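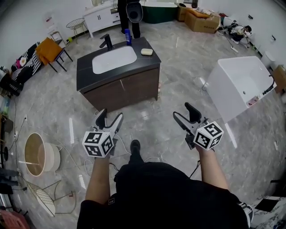 Bathroom vanity with black worktop and white basin

Flanuten: The Complete First Season
9-disc box set, published by Bakke

In stock. Usually sent the next working day if the order arrives before 14:00.

Flanuten is the reality series in which two families who cannot stand each other must run one guesthouse through a whole summer. It was shown late in the evening and many viewers found it only when the season was nearly finished. For a long time it was not possible to see it again in full, as the repeats left out the two breakfast episodes. With this set all 18 episodes are available in the order in which they were first shown.

There are two episodes on every disc. The total running time is some 700 minutes, without extras. The picture is the same as in the broadcast. We have not sharpened it or changed the colours, so please do not expect a cinema film. The sound has been repaired in episodes 3 and 11, where the quarrel in the kitchen was very hard to follow, and the music is the original music with one exception (the closing song of episode 6, for which the rights could not be obtained).

Extras
The reunion evening, in the long version
Unused interviews from the laundry room
Commentary track on episodes 1, 7 and 18
Booklet with episode guide and family tree

The family tree is more useful than it sounds. Three of the cousins have the same first name, and the series does not always help you to know which one is crying.

Subtitles
English subtitles are on all episodes and on the reunion evening. The commentary has no subtitles. In the first printing the subtitles of episode 9 came a little too early after the dinner - this is corrected in the present printing. Owners of the first printing can write to us and receive a new disc 5 without cost.
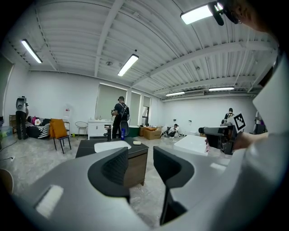
Marit Isaksson writes that she bought the set for the reunion evening only, and then watched the whole season again in a week. She finds the long version fairer to the grandmother, who in the broadcast seems to start the fight over the deposit. Her one complaint is the menu, which plays the theme tune again and again until you choose something.

We have heard this about the menu from other customers too. You can press the down key twice and the music stops.

Flurina Fuchs asks if the set will play on a portable player. It will, if the player accepts region 2 discs. Please check this before you order, as we cannot take back a set when the seal is broken.

Details
Title: Flanuten, season one
Publisher: Bakke
Discs: 9, in a card box with three folding trays
Region: 2
Language: original, with English subtitles
Printing: second, 2,200 copies

Also from Bakke
Skuser, season two - the one with the boat. Single discs only, the box is sold out.
Fovevari, the Christmas special. Back in stock in November.

Orders of two or more sets are sent in one parcel. If you wish to have them sent to different addresses, please make separate orders.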